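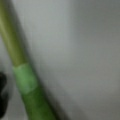 Stem Sorter: What We Did All Semester
Team Kotero – final report for the robotics projects class

So our project was getting a robot arm to pick up a green stem and put it in a cup. When we pitched it, Seren said it sounded like a week of work (she has since apologized!). I'm Marina Kontogiannis, my teammate is Seren Edwards, and we named our code Kotero after the street with the good dumpling place.

Why stems?

We wanted something thin. The other teams went for blocks and cans, and we thought it'd be way more fun to try a thing the fingers could easily miss. We teleoperated the arm to record demos, then trained a policy on them. We ended up with 79 good demos, and I drove most of them because Seren gets too nervous near the cup.

The wrist cameras

Our first version only used the overhead view, and it was pretty bad. A stem is a couple of pixels wide from up there, and the gripper hides the end you're grabbing. Adding the wrist view helped a ton, even though everything close to it goes blurry.

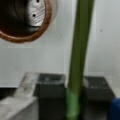 The angle was the next headache. If the stem tilts in the fingers, you have to fix it before you get to the cup, or it hits the rim and slides off. I started doing a little wrist turn in my demos, and the policy picked that up, which made me ridiculously happy. We retrained on a Wednesday night and it was clearly smoother the next morning.

How it went

We ran 16 test trials with the final policy and 13 of them ended with the stem in the cup. Two of the misses were bad grasps – the fingers closed right next to the stem and off the arm went with nothing. The third one was a rim hit. 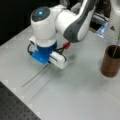

What we'd change

More starting positions, for sure. Almost all our demos start with the stem in the same patch of table, and it gets confused outside that. I'd also write the failed grasps down as we go, because we had to dig through the recordings for them later. Seren wants to try two stems lying next to each other, and she's already started on the script for it.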